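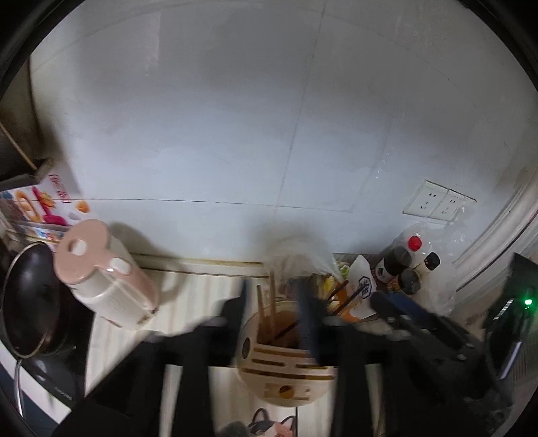

4. Sharing the counter with the Modia tool

Staff no longer set out utensils by hand. Their task is checking and clearing.

4.1 Keep the utensil holder within 40 cm of the operator.
4.2 Close the jaws slowly – up to 12 mm per second.

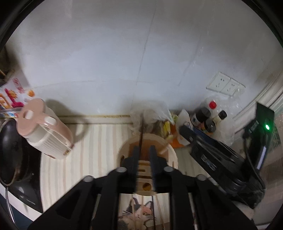
Figure 4-1. Gripper at the utensil holder.

CAUTION: Keep fingers clear of the linkage.

4.3 Grip one chopstick at a time, between the pads.

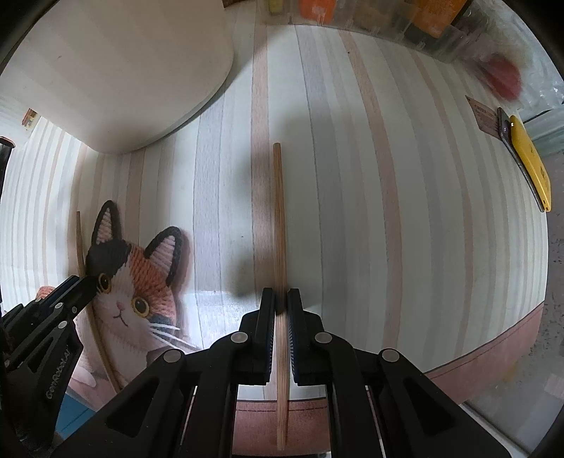
4.4 Release the chopstick before moving the arms apart.

Note: Record each dropped item on Form 19 at shift change.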